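Is the "no fence needed" claim for a shelf-stocking cobot worth anything?

Posted by Tharun Arumugam
Tagged: cobots, risk assessment, retail, grippers

I do safety and building compliance for a small grocery chain and I have been handed a proposal I don't much like. An integrator called Floteck wants to put a collaborative arm on shelf facing in one of our stores starting in September. It would straighten rows, pull boxes forward and move odd items back where they belong. The sales sheet says the arm is "certified collaborative" and so "no fence or additional safeguarding is required." That sentence is the whole safety section.

I asked for their risk assessment and got a PDF that covers the arm. It says almost nothing about the gripper, and nothing at all about the shelf, the boxes or the people walking by. When I pushed, the reply was that the force limiting takes care of all that.
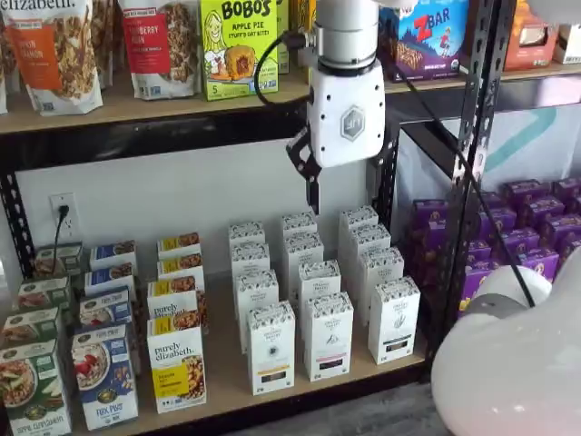
My trouble is that the shelf is half the machine. You have a board above, a board below, metal uprights at the sides, and fingers working in the gap between them. Someone sees a box turned the wrong way and puts a hand in to fix it. People do this in stores all day long without thinking. A robot that stops when it bumps an open palm in free space is one thing. I would like to know what happens when the palm is already against a steel post.

So, two things I want to know. Does "collaborative" on the arm mean anything for the finished setup? And what should I be asking for in writing before I let this near an aisle?

They also want to run it while we are open. I have said no to that so far, and I am being told I am the only customer who has ever objected.

Sumathi Pinto wrote:

We had a cobot at my last job and it was fine. You can stop it with one finger. They are made to work around people, that's the point of them. I think you are overthinking this one, just put some tape on the floor and a sign.

Gonzalo Urquijo wrote:

Tape and a sign is what you do after the assessment, if the assessment says so. I would not take the "one finger" thing seriously either. It depends on the speed, the payload, the settings somebody typed in, and whether somebody else changed them later because the cycle was too slow. I have seen that last one more often than I'd like.

To the first part: no, the word on the arm does not carry over. ISO 10218 has a part for the robot and a part for the whole application, and the second part is the one your integrator is skating past. ISO/TS 15066 is where the contact limits for different body areas came from, and it treats a quick bump differently from a clamp. Your steel post is the clamp case. In the US the matching document is R15.06. Check which edition they are quoting, because old ones get pasted into proposals for years. And if they can only quote a standard number and can't tell you which clause they worked through, I would assume they didn't.

What I'd want in writing:

A risk assessment for this task, at this shelf, with this gripper and these products. It should name the person who did it.

Measured contact forces, taken at the spots where a hand could be trapped. That means between finger and board, finger and upright, and also between the arm's own joints, which people forget when they are all staring at the gripper. Ask for the meter used and its calibration record. "Calculated" is not measured. 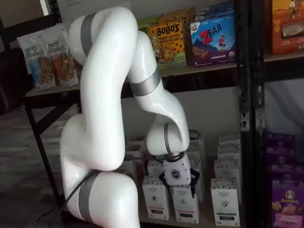 The reach envelope drawn over your real floor plan, including the elbow. When an arm goes up and over to get at a low shelf, the gripper may be deep in the rack while the elbow is out somewhere at head height. Sales drawings tend to show only the business end.

Cable routing. Anything that trails across a floor is a trip hazard first and a snag hazard second. Loops near the wrist need to be looked at through the full motion, at every shelf height, and I would ask to watch that myself. I once reviewed a Zanditz cell where the wrist cable caught a shelf clip at one height only, and it was the height they hadn't tested.

What happens on power loss and on emergency stop with a box in the grip. Does it hold or drop? Either can be acceptable, but they should know without having to call anyone.

Who can change the speed and force settings, and how you would find out that they had. Get the safety checksum written down at handover and compare it at every service visit.

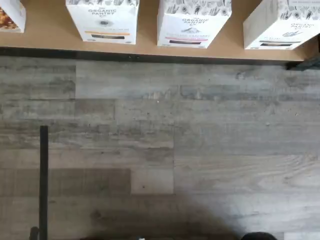 On the boxes themselves, a light cereal carton is not much of a hazard, and some integrators will wave the product away for that reason. Fair enough up to a point. But a stiff carton edge held by a gripper concentrates force, and the pressure limits exist for that kind of thing. Test with product in hand, the heaviest and the sharpest you will allow, and then write down that nothing outside that list gets handled. Jars are a separate conversation. I'd also want to know what it does with an item standing near the front edge of a surface, because knocking something onto the floor in an aisle is your problem and not the robot maker's.

As for opening hours, keep saying no. The collaborative limits were worked out with trained workers in mind, and shoppers aren't that. Neither is a four-year-old. "You are the only one who objected" is not a technical argument. Ask for the names of 3 sites running it with the public present and call them yourself.

Deepika Poduval wrote:

Agree with most of what Gonzalo says, with one quibble. He makes it sound as if a good stack of paper settles it. We had a complete file from Krishnan for a picking station, every page signed, forces measured and all under the limit. Then our night crew moved the rack closer to the arm so they could get a pallet jack past. Every trapping gap in that file was wrong from then on – and the file still looked lovely.

So bolt the rack down or mark where its feet go, and make "has the shelf moved" the first line on the daily check. Same if someone changes a board height. Your merchandising people will do that without telling you, it's their job.

We also paid $3200 for an outside person to repeat the force tests. The integrator complained about it. Two of the readings came back over, both against the upright.

Reply from Tharun Arumugam:

Thanks, both. Two over against the upright is the bit I'll be quoting in my next email. The rack in our case is on casters, which I had not even thought about. I've asked Floteck for the measured forces and so far I have been sent the sales sheet again.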